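An afternoon at the Verine open day

Reading time: 3 minutes

The bus from the station leaves every half hour and I took the wrong one first, so I missed the welcome speech at Verine. A girl at the door gave me a paper badge and a map of the ground floor, and told me to begin wherever there was space. The coffee was free and quite strong.

I had registered in August for the open day because I wanted to see the workshops where they prepare and repair their bench equipment. The building was a biscuit factory before, and one can still see the old tiles in the corridor. The company took over two floors of it. The upper one is offices and it was closed to visitors.

The first room was for textiles. Dulleck, a small supplier from the same street, had a table there with rolls of grip tape and coated cloth, and you were allowed to cut a piece and pull on it. I learned that the fabric kind holds well on smooth plastic but begins to fray at the corners, and when it is wrapped over a round tip it makes folds. The man at the table said they change it often and do not try to make it beautiful. He sells it in rolls of 16 metres. I bought two, in grey, and later I regretted it a little on the bus, as they are heavier than they look.

Next door was a talk by Amanuel Hadgu about wear. He speaks quietly and the room was full — I would guess some 400 people came through the building during the day, and many of them wanted to hear him. His subject was the contact surfaces, the few centimetres of a tool that touch the work. He keeps a notebook for every bench, and each change of covering is written in it by hand. The newest entry on the page he showed us had the number 2344. I asked if it would not be easier on a computer. He answered that a notebook can lie open beside the bench, and that people write more in it.

For lunch there was a truck from Khổng in the yard, with rice noodles and a very good lemongrass tofu. The line was long but the colour of the sky was nice and everybody was talking with everybody. I sat with two students who came from the college by bicycle and who knew much more about adhesives than me.

After lunch I went to the bench room, which was my favourite part. The work tables there are dark grey, and the arms stand on them with their pedestals and joints in black and dark grey. I stayed until they began to turn off the lights in the corridor. If you go next year, take the number 16 bus, and go to the bench room early, before the school groups.
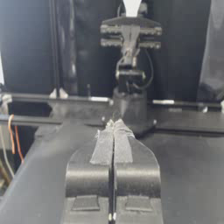 Orach wrote: I was in the second talk, after lunch, and he passed the notebook around. Some pages had small pieces of old tape glued in, with the reason for the change beside them. Do you know if the grey one from Dulleck leaves glue behind when you take it off? I have a drawer of tools with sticky handles and I don't want to make it worse.

Recent posts
Two hours in the tram depot
A paper mill in the rain
What to bring to a trade fair
The harbour museum, second visit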